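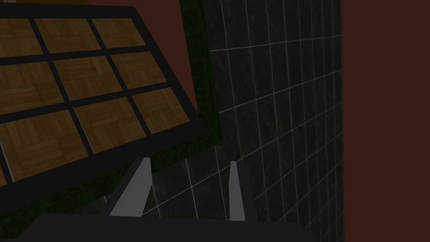 Fig. 1. Simulated view over the gripper, with a parquet-textured panel at upper left and dark wall tiles at right.

Search this course Go

Robot Learning, Unit 4: Gathering Demonstrations
Notes by Tanko Idahosa, February 21, 2020

Now the fun part – we get to make our own data! Everything you read in Unit 3 assumed somebody had already collected a pile of examples. This week that somebody is you.

What goes into one example
An episode is a run of camera views paired with the commands you sent to the arm at each step. Save both with the same clock. If the two drift apart, the policy learns to react to things it hasn't seen yet, and you'll spend a sad evening hunting for the bug.

How many
The class set, Amerum, has a target of 2,000 episodes by April. We have 832 so far, which I think is terrific for a group this size. Of the new ones, 400 should use textures not already in the set.

Changing the look
Look at how busy Fig. 1 is: wood strips, black bars, pale grout lines, a mottled green strip, maroon background. A learner trained on one plain surface tends to latch onto its color. Give it lots of patterns and it has a much better shot at finding what matters (we'll test this on Bomer, the held-out set, and I can't wait to see your curves).

Tilt the camera too. Steep angles stretch square tiles into all sorts of shapes, and those views are great to have.

Keep your misses
Tag a failed episode "miss" and leave it in the folder. We'll use them in Unit 6 – they're wonderful for training a success detector.

Before next class: read the Wernau handout, sections 1 and 2.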